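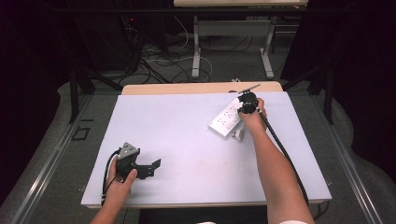
A power strip on a pale board, a small white plug beside it.

The power strip is the least loved thing in the house, and the people who want to sell you a tidy life have finally noticed it. I have spent a good part of the spring reading about cable management, which is a phrase I would like to see retired. Management is for budgets and forests. A lamp cord wants to go from the lamp to the wall, and it has never asked for help with its career.

The argument, as the tidy people make it, goes like this. Loose cords look bad. Things that look bad make you anxious. So you should buy a box with a lid and two slots, put the power strip in the box, and feel your shoulders come down. Tullen sells one with a bamboo top for $80. Erholm has a cheaper version, plus a kit of 12 fabric ties in colors named after kinds of weather. I own the kit. I bought it in April, and I used three of the ties, one of which is now holding a bag of rice shut.

I'm willing to believe the first step. Cords do look bad. The one behind my desk has a gray fur on it that I don't care to think about. It's the second step I doubt. I have been anxious in very neat rooms. I once stayed in a rental where every cord ran through a white channel glued along the baseboard, and I spent the first evening on my hands and knees trying to work out which outlet I was allowed to use. There was one behind the bed. I charged my phone in the bathroom.

A power strip is a shared tool. More than one person uses it, usually in a hurry, and usually while holding something else. What they want to know is whether there is a free outlet and where the switch is. Put a lid on it and you have hidden both of those. The lid comes off once to plug in the fan, then again to unplug it, and by the third week the lid is leaning against the wall, collecting its own dust. Now you own a power strip and a box.

The people at Cekard, who publish a thick catalog that somehow keeps coming to my address, devote four pages to what they call the quiet desk. Every desk in those pages has a computer on it. I went over them with a reading glass and could not find a cord. I would like to know what is running those computers. The same catalog offers a tray that screws to the underside of the tabletop and holds the strip up there in the dark, which is fine until you need to reset it and have to lie on your back like a mechanic.

There is also the matter of heat. The big chargers give some off, and a closed box full of them seems to me a poor place for it to go. The instruction sheet that came with my strip says not to cover it. The sheet is in nine languages and I read it in two of them, and neither one made an exception for bamboo.

I asked for all this trouble myself, in a way. A few years ago I went through a clearing-out period and believed what I was told about surfaces. Keep one surface empty, the advice went, and the rest of the room will follow.
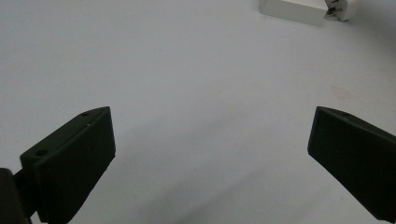
Plain white, most of the way across.

I kept my one surface. It was a white desktop, and for a month I wiped it every morning and set nothing on it overnight. I can report that the rest of the room did not follow. What had been on the desk went to the chair, and what had been on the chair went to the floor of the closet. I did admire the white. I also did my actual work at the kitchen table, next to the toaster, so as not to spoil it.

Bach, which is a shop and not the composer, will sell you a desk for $569 with a hinged flap at the back for the cords to drop through. I went to look at it. I opened and closed the flap several times, and it is a good flap. Under it is a trough, and in the trough on the showroom model was the same knot of wire I have at home, only newer. A salesman watched me look at it. Neither of us said anything.

So I have gone back to the strip on the floor, out in the open, pulled a foot or so from the wall where a hand can reach it. The switch faces the room. I put a bit of masking tape on the plug that belongs to the router, after unplugging it by mistake one time too many, and wrote ROUTER on the tape in marker. It is ugly and a visitor can read it.

I'll grant the other side two things. If you have a crawling child or a cat that chews, cover what you like and ignore me. And a cord across a doorway should be moved today, before dinner. Past that I would ask what the box is for, and who will be lifting the lid at eleven at night with a dead phone. The remaining fabric ties are in the drawer with the batteries, if anyone wants them. One is called Drizzle.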